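2019-11-16
By Bonifacio Cordero

Jirklow Seed Library, report on the second half of the grant

Members borrowed 3,882 seed packets between June and the end of October, well over the 2,000 we planned for. Beans and squash went fastest. Returns are slower: 225 packets of saved seed have come back, mostly tomatoes.

We opened 2 new pickup points, at Andov and Palma. Palma is open Saturdays only until we find a second person with a key. The Irkuter shelf has been moved indoors for the winter.

Spending is on budget except for postage, which ran high in September. Containers and labels were bought in August.

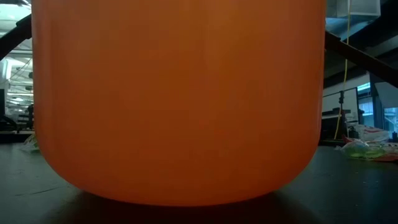

Orange container on a tabletop.

Germination tests start after the holidays. The results will be in the spring report.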